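## About Damis

Damis tests and certifies drinking water for small buildings in the Lunville area. Shaohua Jin set up the laboratory as a two-room operation; it now occupies the ground floor of the old Fekton building and processes 600 samples in a normal month.

Standard panels cover lead, copper, nitrate, hardness and coliform bacteria. Metals are run by mass spectrometry under Guoqing Han. Microbiology, led by Yutong Wei, uses membrane filtration with a 24-hour incubation — samples received after 3 p.m. on Friday are held over only for metals.

Most clients are households, cafes and landlords with fewer than 20 units.

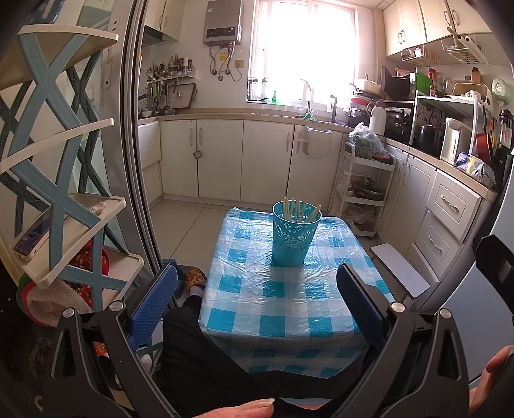

Reports are issued as PDF and kept on file for seven years. Sampling kits can be collected from the front desk or mailed on request. For site visits, contact Tipene Lockyer.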